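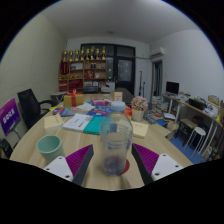

I own 20 coasters and have used one of them. It's red, and it has spent most of January under a plastic bottle I keep meaning to rinse and recycle.

The big table was bought for meetings. It now hosts books, two yellow notepads and a gift box with the bow still tied, which Huguette Barbier has been told to expect since her birthday. I gave myself 10 minutes to clear it last night and spent them reading.

The pink plant stays. So does the mint cup, until I run out of others – two days, going by past form.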